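Zendow Open Day Working Group — Minutes
Trorkport site, August 19, 2026
2 min read
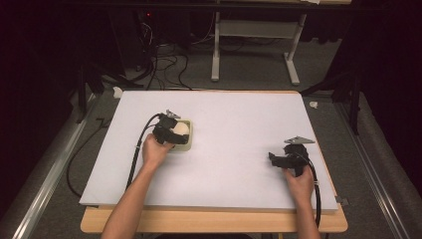
Hand-held grippers in use at the work board, left gripper closed on the object in the tray.

1. Demonstration
The group reviewed the hand-held gripper station. Visitors will watch an operator work first, then try the pair themselves. Session length was set at 5 minutes per visitor. The Sesari delegation asked for 10; not agreed, as 139 visitors are registered.

2. Cables
Each gripper trails a cable off the board. Operations to fit covers on the carpet along the visitor route before opening. Spare cables to be ordered from Subramaniam — budget limit $500.

3. Recordings
Visitor attempts will be stored separately from operator recordings and deleted in December. Wording of the consent form was accepted with one change to paragraph 2.

4. Grip force
A question was raised on whether the closing force should be reduced for visitors. Deferred. Test results to be circulated first.

5. Staffing
Rota has 19 slots, all filled except the last one before lunch.

Next meeting: to be set by email.

Comments

trork_lab2: Item 2, do the covers go on the Sesari side too? Not clear from this.

m.ops: Yes, both sides.

benchuser: Last slot before lunch, I can take it.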